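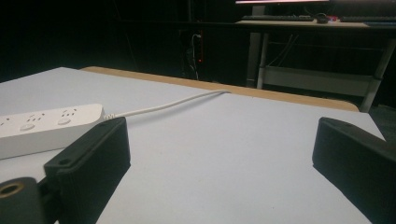
I moved my desk out of the bedroom in September. The flat is small and the only other place for it was the far end of the living room, by the window that doesn't open. It took most of an evening to get everything across, and then another two weeks before I stopped walking into the bedroom at nine in the morning with a coffee.

The reason was sleep. I had been working in there for two years and had got into the habit of answering one more message before bed, then lying awake thinking about the answer. I do bookkeeping for a few small companies, and none of it is urgent at 11 p.m. Omholm, my biggest client, closes its office at four.

The old arrangement had one advantage, a door. Now I can hear the fridge and the people upstairs. I tried headphones and gave up, my ears get sore. The fridge I don't notice anymore. The people upstairs have a dog that runs the length of the hall when the mail comes, so I know when the mail has come.

I measured before I moved, for once. The wall is 175 cm from the corner to the radiator, and I wanted enough left over for the chair to push back. I looked at a new desk from Nerkport that would have fit the gap exactly, but it was more than I wanted to pay and delivery was another 60. I kept the old one. The money went on a better chair, secondhand, from an office in Istau that was clearing out a floor. The left armrest is a little loose.

Paper was the bigger job. I had kept every statement since I went self-employed, in boxes under the bed. I went through them over a few evenings with the radio on and shredded what I no longer have to keep. The shredder takes a few sheets at a time and then has to rest, so this was slow. What remains fits in one drawer, plus a folder for the Ghanem account, which has its own rules about originals.

I also set a stopping time. At 6 p.m. I close the laptop and put it in the drawer with the statements. I have broken this four times so far, three of them at quarter end.

Sleep is better. I still wake up at five some mornings, but I don't get up and check anything — the laptop is cold and in a drawer at the other end of the flat. The bedroom looks bare. There are dents in the carpet where the desk legs stood, and I have tried the ice cube trick on them with no luck. I might put a bookcase there. For now there is a laundry rack.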